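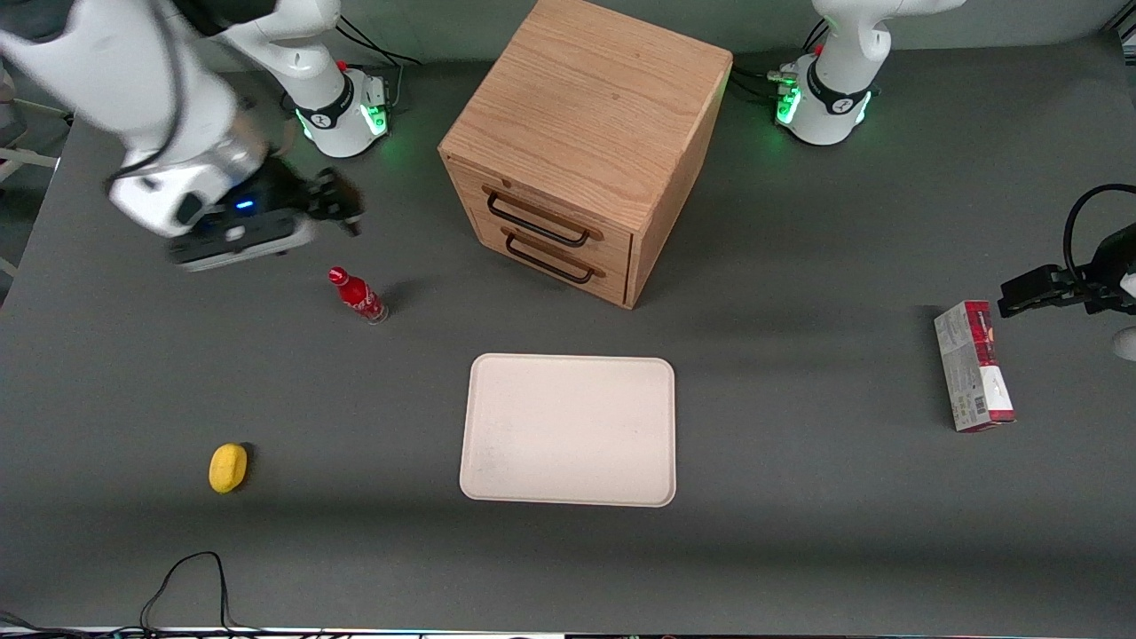

The Gosach cell with both arms out over the table. Right arm above the bottle, left arm beside the carton, two-drawer cabinet between the bases.

Gosach two-arm bench cell: long-term review

Plistside handles returned goods for mail-order shops. Parcels come in open or badly resealed, and the contents have to be taken out, identified, put in a tray and sent either to stock or to inspection. We have run the Gosach cell on one of our sorting benches since October. It was supplied and installed by Surnus, and the control software is Lozano, which comes with the cell and can't be bought for anything else as far as I know. I am the shift lead for that bench. We paid for the equipment and Surnus has not seen this text.

What you get

Two white arms on column bases, a gripper for each, the controllers, a fixed camera on a bracket, a stop button for each side of the table and the software licence. The table is extra. We used our own grey-topped one, which met the stiffness figure in the installation sheet once the feet had been bolted down.

The arms stand at the back edge and reach forward over the work. This leaves the front free for a person, and I would not accept any other layout on a bench where people have to reach in. It does mean that the cables come out behind the bases. Ours gather in a bundle next to the left base, and there are further loops along the arm links. Surnus dressed them neatly at installation. They have needed redoing since, mainly at the grippers, where the cable has to have enough slack for the wrist to turn and enough restraint to stay out of the camera's view. A proper clip at that point should be part of the kit.

Left and right are named from the robot's side. Anyone facing the bench sees the right arm on their left. The software, the manual and the error messages all follow the robot's convention, and the bases carry no marking to remind you. We lost a fair amount of time to this in the first weeks and now have a label on the table edge.

Status lights

Each base has a ring of light low down. Green means powered and ready. The gripper flange has a separate indicator, blue when the gripper has a connection to the controller. Both can be read from the far end of the room, and the staff took to them faster than to the screen. The weakness is that green covers too much. An arm that is waiting for the camera, an arm that is holding position and an arm that is about to move all show the same green. There is a setting in Lozano to make the ring pulse before movement. It is off when delivered. Turn it on before anyone works at the bench.

Handling

Performance depends almost entirely on the shape and surface of the goods, so I will take them in groups.

Cartons are the strong point. A tall, narrow box lying flat is picked by its short sides and set down square. Printed boxes with a plain side up are found as reliably as those with the artwork up. The cell will also turn a carton to look for the barcode, passing it from one gripper to the other if needed. The handover is slow, but I have seen very few dropped.

Bottles lying on their side are acceptable. Shaped bottles are gripped at the narrowest part when the camera has a clear view of it. If the bottle has clear and printed areas together, the software sometimes takes the printed area for the whole object and grips off centre. The pick usually still holds. Setting down is less tidy, and a bottle released above the tray can roll against the rim. The shallow tray we use is only just deep enough. Surnus sells a deeper one that we haven't tried.

Small soft things are the weak point. Sponges, soft toys and gloves are found easily, bright colours most of all, but the grip force has to be set low and the factory setting isn't. Have someone make up a soft goods profile on the first day.

Drawers and doors are listed in the brochure as a supported task. We tested this with a small oak cabinet of the sort we get back from furniture customers, as checking that drawers run is part of inspection. Long bar handles work well, as the fingers can come over the top and there is plenty of width to aim for. A drawer that sticks is another matter. The arm pulls to its force limit, stops and reports "obstruction", and the other arm makes no attempt to hold the cabinet still unless you have written that step yourself. Light cabinets slide across the table towards the arm. We have written the step and it works, though it took me a full afternoon, and I would have expected it to be included.

Shiny film wrap defeats the camera under our ceiling lights. Part of the blame is ours. The building dates from 1933, the roof windows can't be covered, and the light on the bench changes all day. Results are better on the evening shift than at midday.

Speed

A simple carton pick takes a trained person a few seconds. The cell takes several times that. A full inspection with a drawer check runs to 90 seconds. On a good shift the bench puts through more than 400 items with one person beside it, which is close to what it did before with two people and no robot. These are our own figures on our own mix of goods, and a site that handles mostly clothing shouldn't plan on them.

Speed can be raised in Lozano. We tried the next step up and went back. The arms were within their limits and the picks were as good, but people standing at the bench kept stepping away from it, and the work at the front of the table slowed down by more than the arms had gained.

What it changed for the staff

The brochure says that the cell "frees staff for higher-value tasks". I can only report on one bench.

The second person on the bench moved to inspection. That was agreed before the order was placed, the pay grade is the same and no one left over it. Inspection was short of people, so the move was useful. It is also more seated work, which suited some of the team and did not suit others, and we now rotate.

The person who stays has a different job from before. Formerly it was steady lifting, turning and scanning. Now it is feeding the table, clearing what the cell refuses, and deciding on the items it marks as uncertain. There is much less twisting of the wrists. There is more standing and watching, and the interruptions come at uneven intervals. Several of the team find a full shift of it more tiring than the old work, and I agree with them, having done it myself. We changed to half shifts on the bench after the first month.

There is also a question of what reaches the person. The cell takes the clean cartons and leaves the torn bags, the leaking bottles and the unlabelled parts. Anyone who used to get through a pile of easy items between the bad ones no longer has that pile. Our old target for the bench assumed the mixture and had to be scrapped. I would advise any manager to do this before installation and to put it in writing.

Skills have moved in a useful direction. Three or four people can now edit a pick profile, recalibrate the camera and clear a fault without calling me. The training from Surnus covered the menus and little else. Most of what the team know came from working on it with the manual open. Lozano logs every stop, including who was signed in when it happened. We have asked for the sign-in name to be left out of the weekly report, and Surnus did this at our request. Check it on yours, as the default is to include it.

Maintenance

Finger pads wear on the inner face and want changing before the surface goes smooth. The change takes a few minutes with the tool provided. The camera needs recalibrating whenever the table is knocked. The table top picks up smudges, as do the trays, and dirty trays are occasionally reported as holding something when they hold nothing. Wiping them down at the start of each shift has stopped most of that.

We have had one fault that needed a visit, a gripper that lost its connection at certain wrist angles. It was the cable again. Surnus replaced it under warranty, and the cell was down until the following afternoon. The other arm could be run alone in the meantime, with the handover steps switched off by hand.

Good

Cartons and barcodes
Layout with the front of the bench left open
Lights that can be read at a distance
Single-arm running when one side is out

Not so good

Cable restraint at the gripper
One green for several states
Factory grip force too high for soft goods
Sign-in names in the stop log by default
Thin training

Who it suits

A site with a high share of boxed goods, steady light, and somewhere sensible for the second person to work. We will keep ours. I have asked for the second bench to stay manual for the time being, until the film wrap problem is dealt with and we have had a full year of the half-shift pattern.

Software version at the time of writing: Lozano 2. The pulse setting is under Arm, Signals, Before Move, and has to be saved for each arm separately.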